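Do the rules fit the table? A review of safe-use practice for a small robot arm
Nicanor Arroyo and Begoña Prieto
Supervised project, Echevarría workshop

3. What we checked

The workshop sheet has 47 rules. We were asked to say whether a student who follows all of them is working safely. Our short reply is that we doubt it, and that we could not find out where half of them came from.

Rule 12 says the arm must move at "a safe speed". No figure is given. Begoña asked for one and was told 180 mm per second, then found 2000 in the settings file as the upper limit. Both can't be the rule. Rule 19 says the fingers must be open before anyone reaches in, which sounds sensible until you ask who checks, and from where. An open gripper can still close.

Rule 23 asks for a clear work area. We think this one is written for an inspector. Every task we ran needed things on the table, and the sheet does not say how near they may stand to the arm. We propose a marked border of 10 cm round the reach of the fingers, with anything not part of the task kept outside it. We have not shown that 10 cm is enough — it is simply a number that can be checked with a ruler.

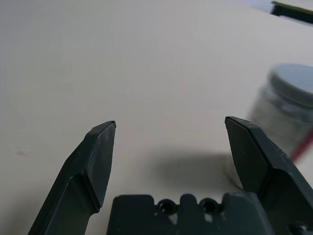 Figure 2. Gripper open over the table, with a lidded jar to the right. Wrist camera view.

4. Open points

The Jultix checklist we were given to compare with is tidier, but it has the same gap: it asks for a signature and no measurement. A signed sheet tells us that somebody had a pen. We would drop rules 30 to 38, which repeat earlier ones, and test the border again in April with a second group.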